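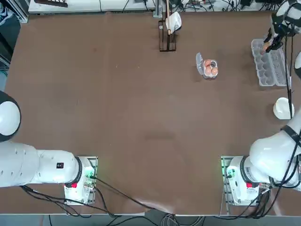
On 2020-05-12 a list member wrote:

Does anyone still have clear plastic egg cartons they don't want? We're getting loose eggs from Gilis now and I've got nothing to put them in. Also, do you keep them in the big carton or split them up? My fridge door shelf won't take a long one.

Hi all,

Yes, yes, take mine! I have a whole stack of them in the pantry, saved since December, and I'd love the shelf back. I can bring seven to the Rurnton pickup, mostly the long kind plus a couple of the small ones.

As for splitting them up, I do it every time. The long carton stays on the bottom shelf and I move a few into a small one for the door, so whoever is making breakfast only has to grab that. I open both cartons flat on the table first (lids that flop back on your wrist are how I lost two eggs last time, all over my socks) and then just go across one at a time. Oh, and check the bottoms for hairline cracks while you've got each one in your hand!
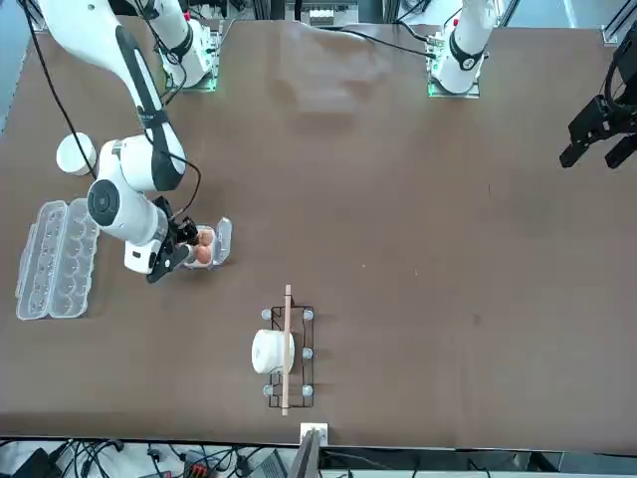 Two brown eggs in the small carton, big one open and empty

The one thing I'd watch is size. The eggs from Nonduvano run large, and in my long cartons they stick up enough that the lid won't click. I put a rubber band around it and that's been fine. The Gilis ones fit with room to spare.

Wash the cartons before you reuse them, please. Warm soapy water, not the dishwasher, mine came out looking like a potato chip.

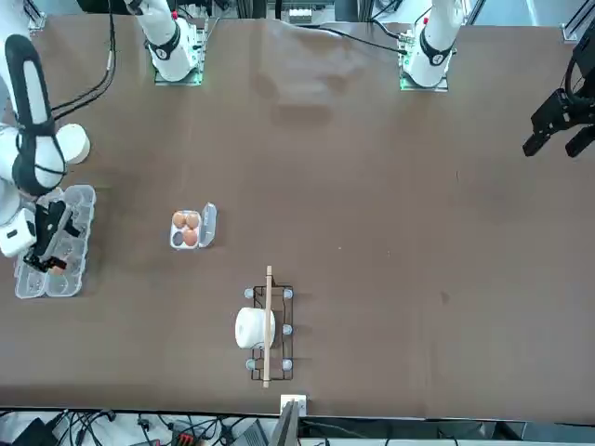 Somebody also asked me off-list whether the paper cartons are better, and couldn't we just order a bundle of 400 and be done with it. I mean, we could, but where would we keep them? I like being able to see through the lid, and I've had some of mine through 30 fills or so without a split.

Let me know how many you want and I'll set them aside. If you're coming from the Nwankwo side I can leave them on the porch.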